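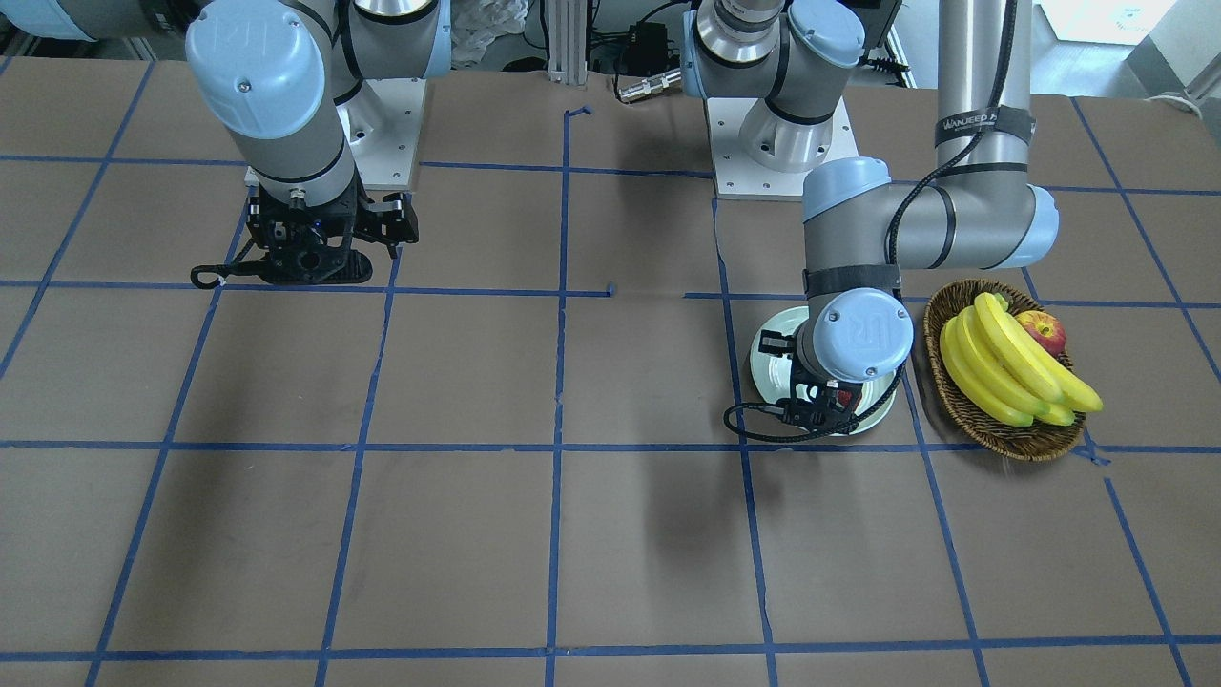
Damian Kwiatkowski says he hasn't slept properly since the pairings came out, and plenty of people at Randau will know the feeling. The Orkitz Open tees off tomorrow at 7:20am, and Kwiatkowski goes out in the very first group!

The 24-year-old came through the qualifier at Flerley with a birdie at the last, a curling left-to-right putt that he says he had all but given up on. He has played Randau twice before, both times as an amateur, and missed the cut each time by a shot.

"I know where not to hit it now," he said after a quick nine holes this afternoon. "The 4th and the 11th owe me one."

The 4th is a beast this year. A new back tee stretches it to 446 yards, all uphill, with the creek pinching in on the right where most of the field will want to land their drives. Players were hitting long irons and even hybrids into it in practice, and Atif Kiani, who won here two years ago, made a double bogey there this morning and laughed all the way to the next tee.

Kiani is in super form, though. He has finished in the top ten in his last four starts and says the greens are the best he has seen at Randau, quick but fair, with a bit more grass around the edges than last time (good news for anyone who likes to bump and run).

Tetsuya Hoshino defends the title he took in a playoff last February. He'll play the first two rounds with Isauro Serrano, the man he beat that evening in near darkness, and if they serve up anything like that again we're in for a treat. Serrano has switched back to his old blade putter and holed just about everything on the practice green.

Yusri Wibisono is the late withdrawal with a sore wrist. His place goes to the first alternate, who will be on the 1:05pm tee.

The forecast is calm for the early groups, with the wind getting up after lunch. Gates open at 6:30am, parking is in the lower field off Uchida Road, and kids under 12 get in free with an adult. The course holds 2000 a day and there are still tickets left for the first round.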